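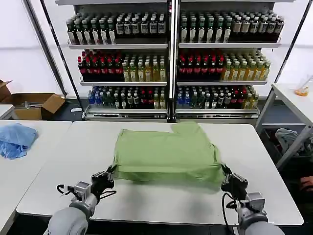
Left and right arms on the green T-shirt, main table.

Hi all,

Sorry for the slow reply, August ate me alive. Bhavana asked about money and I promised I'd write it up properly once I'd been through the quotes with Akihiko, so here goes – grab a cup of tea.

Bhavana Amin wrote:

> Thanks for the summary of the folding cell. Before I put anything in front
> of the Beltik people I need to know three things. One, what would a second
> two-arm station cost us all up, not just the arms? Two, do we need new
> grippers or can we live with the ones we've got? Three, can any of this
> wait until the next budget round? I'd also like somebody to tell me why
> the tables keep turning up as a line item. They're tables.
>
> Bhavana

Taking those in whatever order they come out of my head.

The tables first, because I'm the one who keeps putting them in! The white tops we use now are fine to work on and I'd happily buy the same again. What I don't want is another lot at three different heights, bought whenever we ran short. Prendum quoted $883 for a matching pair with levelling feet, delivered. Jornell came in cheaper but wanted us to collect, and by the time you've hired a ute and lost half a day you've spent the difference. So my vote is Prendum, and I'd get the pair now even if everything else slides, as we can use them on the current station in the meantime.

Now grippers. Raghavendra and I have gone back and forth on this one all winter. He'd like to switch to a soft fingertip across the board, and I can see why, but I'd sooner keep the metal fingers and spend the money on tips. Knit fabric bunches up when you grab it and I don't think a whole new gripper changes that much. A tip with a better surface might. 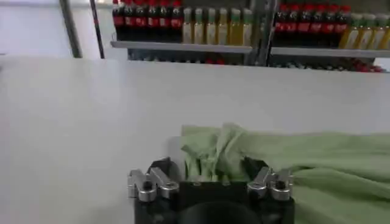 Wrist view, cloth gathered up between the two metal fingers.

Achari will do a set of replacement tips in small batches (no relation to Raghavendra, he says, though he does get very good service). The quote is $56 a tip with a minimum order, and they've said 33 is the smallest run they'll set up for. Yes, that's a lot of tips. But they wear, we'd be splitting them over two stations, and it works out to a fair bit less than even one new gripper. If anyone on the list has bought tips in smaller lots from somebody decent, please shout, I'd love to be wrong about the minimum.

A new station needs its own grippers of course, so the real question for Bhavana is whether we match what's there. I say match. One set of spares, one mounting pattern, and Mwanaisha doesn't have to keep two lots of config straight. Harish disagrees and will no doubt say so below.
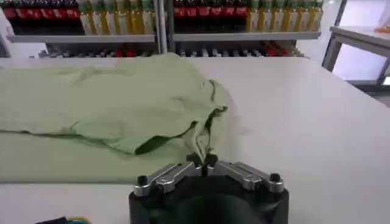
Garments are the bit I always forget to budget for, and so does everyone else I've compared notes with. You can't run a folding station on one shirt forever. They stretch, the hems go wavy, and after enough handling they stop behaving like anything a customer would send in. The other trouble is colour. We've leaned on pale stuff, and a light green shirt on a white tabletop is an easy enough thing to pick out by eye, but I'd like a proper mix in the next order: darks, stripes, something in plain white so we find out early how bad that is. I've pencilled in $1,463 for clothing, which covers a decent spread of sizes plus replacements partway through. Adult tees mostly, a few kids' ones, and some tea towels for the easy days.

As for what can wait, here's my honest order:

Tables: now.
Fingertips: now, there's a lead time on them.
Clothing: half now, half later.
Arms and grippers: next round, provided we get the deposit terms in writing.
Spare wrist cables: I haven't got a price yet. Akihiko is chasing it.

I haven't put the arms figure in this email as the two quotes aren't like for like. One has the controller and training days in it and the other has neither, so comparing the bottom lines would only start an argument. I'll send both to Bhavana off list with my scribbles on them. What I would say is please leave room for freight and for an electrician. We left both out of the first station's budget and I spent weeks apologising for it.

Mwanaisha, could you check how much floor we'd need with both stations running side by side? I had a go with the tape measure but I was guessing at the walkway.

Comments to the list please, and if you're replying to just one bit, trim the rest – my phone can't cope with the long threads.

Cheers,
Lachie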